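The Summer of the Rented Yacht

Every July the same boats turn up in the same bays, and every July we act surprised. The harbor at Mukmont has room for 100 vessels and, in high season, a guest list that reads like the seating plan of an awards show where everybody lost.

I spent eight days there with a notebook, a bad hat and a room above a bakery. I had been told this was where famous people went to be left alone. It seems they like to be left alone in a row, facing the promenade, with the lights on.

The boat to be seen on this year was the Deneo, a white thing with seven cabins and a slide. It is for charter, a fact its guests tend to skip. In one week it was "our little boat" to a pop singer, a retired striker and the runner-up of a baking show. The cushions stayed the same in all three sets of vacation pictures. Only the initials on the towels changed.
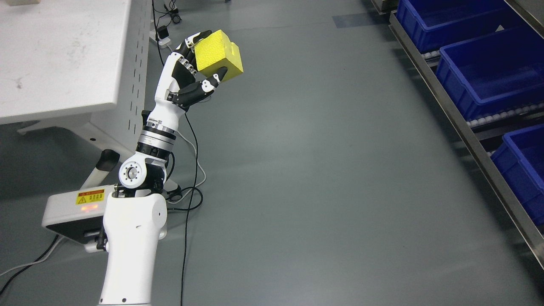
Dinner is at Fement, where the fish has no price on the menu and the water does. Couples who have just announced a split are seated on the terrace. Couples who are about to announce one are seated inside, near the kitchen, and order quickly. I'm told the head waiter knows about most engagements before the families do, and having watched him carry out a dessert with a dome over it, I believe this.

The terrace has its own rules. You may photograph your own table. You may photograph the sunset, and if an actress happens to be sitting between you and the sunset -- well, the sunset is very large. Her publicist will call the pictures an intrusion by breakfast and ask for the high-resolution files by lunch.
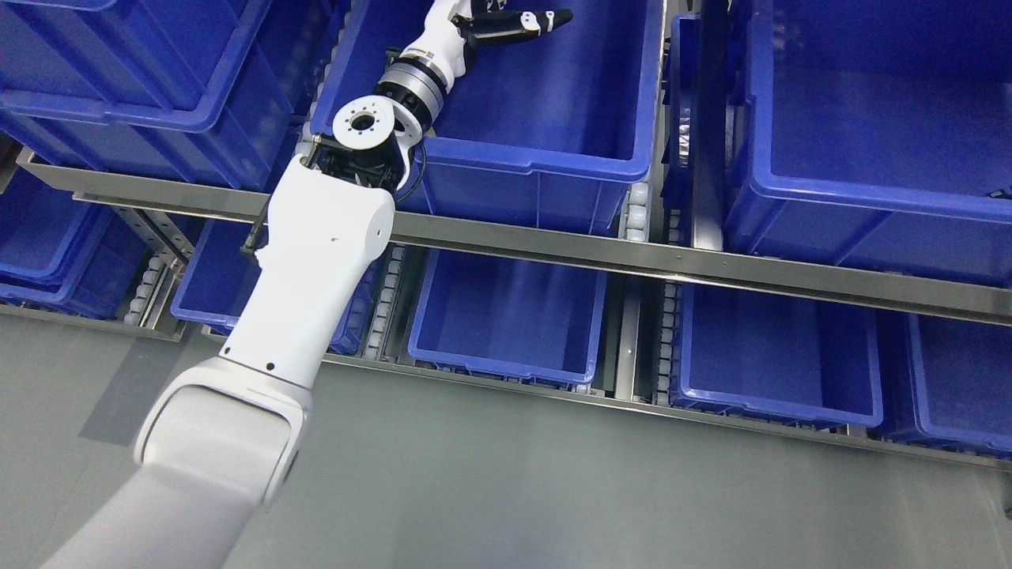
After midnight the crowd moves to Qin, a club cut into the rock below the old road. A table by the water costs 1,245 euros before anyone has had a drink. For that you get a bucket, a candle and a view of the people at the next table, who are looking at you to see if you are anyone. I was not, and they took it hard.

The pop singer came in at two with sunglasses on and a party big enough to need its own door. She stayed for four songs, one of them hers, and danced to it with the look of someone who has heard a rumor about herself and quite likes it. By morning she was reported to be heartbroken, expecting, and buying the club.

I saw her the next day outside the bakery, eating a roll out of the bag. She asked me if the ferry took cards. I said it was cash only, and she went back in to look for change.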